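Fridge and pantry tips — the long list

Updated August 2021. Typing this between loads of laundry so bear with me. Skip to what you need.

Temperature first. Get a cheap fridge thermometer. Dial numbers mean nothing, 1 to 7 of what? Glass of water on the middle shelf, thermometer in the glass, leave it overnight, read it in the morning. You want 37 to 40 F. Freezer at 0. Move the dial one notch, wait a full day, check again. Don't crank it.

Door shelves are the warmest spot. Ketchup, mustard, pickles, soda, fine. Milk goes in the back on a low shelf. Eggs too, in the carton. I know the door has the little egg cups. Ignore the egg cups.

Raw meat on the bottom, always on a rimmed tray. Drips go down. Learned that one with a chicken and a birthday cake.

Drawers. High humidity = leafy stuff, carrots, broccoli, herbs. Low humidity = apples, pears, grapes. Keep apples away from lettuce or the lettuce gets brown spots. If your sliders have no labels, vent closed is high, vent open is low.

Door seal test: shut a dollar bill in the door, tug. Slides right out? Seal is tired or dirty. Try cleaning first — warm water, dish soap, old toothbrush, get down in the folds. Dry it. Thin wipe of petroleum jelly on the hinge side if it sticks. Mine came back to life after that, no new gasket needed.

If a gasket is bent from shipping, hair dryer on low, keep it moving, press flat with your fingers and hold till it cools.

Placement. Fridges hate tight corners. Check your manual for the gap, mine wants an inch on the sides and two behind. Our old one at the Fondville house was jammed in so hard the side was hot to the touch all summer. Pulled it out three inches and it stopped running non stop.
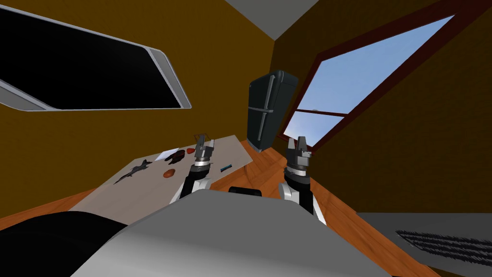
Reader Bondton Mom wrote in to say that the gap did nothing for hers untill she vacuumed the coils, and that the brush she used was a dryer vent brush from the hardware store, the long bendy kind. She does it every September when school starts so she remembers. Hers had not been cleaned in, her words, "two dogs and a cat."

Good one. Adding it. Unplug first! Coils are behind the kick plate or on the back. Some newer ones have them sealed inside and there is nothing to clean.

Leveling. Front a hair higher than the back so the door swings shut by itself. Open it halfway and let go. Drifts open = turn the front feet. Usually clockwise seen from above raises it but try a half turn and look. Two people, one tipping, one turning.

Smells. Baking soda is ok but slow, and the box with the tiny opening does almost nothing. Spread it on a plate. Coffee grounds work faster, dry ones, then your butter tastes like coffee so cover the butter. For the really bad stuff (power out, forgot the shrimp) everything out, wash with 2 tablespoons baking soda in a quart of warm water, door open for the afternoon, crumpled newspaper on the shelves overnight.

Glass shelves — let them come to room temp before hot water touches them. Cold glass plus hot tap = crack.

The drain hole. Puddle under the drawers? Look for a little hole at the back wall, bottom. Clogged with crumbs or a label. Turkey baster, warm water, done. A pipe cleaner if its stubborn.

Watts. I plug everything into a power meter (Wulteo, the basic one, does the job). Toaster 900. Small microwave 700 on the box but it pulled more at the wall. The fridge jumps when it starts then settles way down, 171 when I looked. Leave the meter on for a few days though, one reading tells you nothing.

Leftovers. Shallow containers, they cool faster. Masking tape and a marker on the counter, NOT in a drawer, you wont use it if it's in a drawer. Write what and when. Soup freezes flat in zip bags on a cookie sheet, then stand them up like books.

Herbs: cilantro and parsley in a jar of water, bag over the top, fridge. Basil on the counter, never the fridge. The lady at Văn, the grocery on our corner, wraps mint in a damp paper towel and it lasts me over a week.

Tired celery, 15 minutes in ice water. Crisp again.

Next up is the freezer page. Have to defrost mine first.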